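Semana de chocolatinas

Ya van 106 demostraciones de la tarea de los snacks y sigo soñando con envoltorios. Itzel Camacho, que coordina todo esto desde Bratstead, nos pidió 200 antes de que acabe febrero, así que he pasado a grabar por la noche, cuando en casa ya no suena el teléfono (y cuando me puedo comer algo entre toma y toma, para qué mentir).

La tarea parece una tontería: coger un paquete, llevarlo a la caja, soltarlo sin que vuelque nada. Pero el plástico transparente me trae loca, ¡se arruga distinto cada vez! Con las barritas voy mucho más suelta, las agarro por los lados y listo.

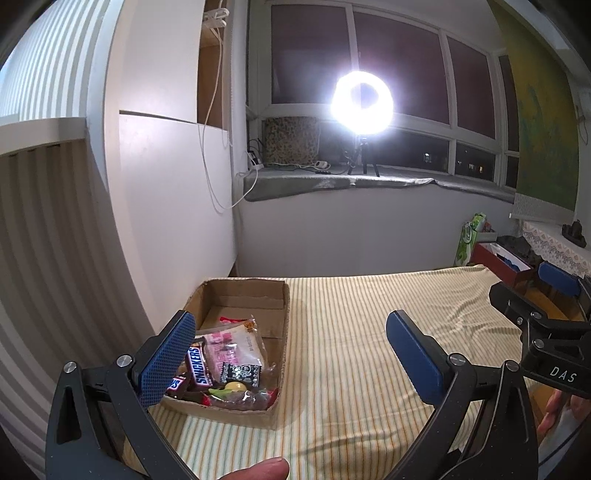 Lo que voy apuntando

Cambio los snacks de sitio en cada toma, y la tela también la muevo un poco, que si no el modelo se aprende mi mesa de memoria. De las primeras tiré 31 por ir con prisa: cerraba las pinzas antes de llegar al paquete.

Mañana pruebo a empezar con la caja más a la izquierda. Si alguien de Skevness ha grabado ya con bolsas blandas, que me escriba, por favor, que tengo mil preguntas.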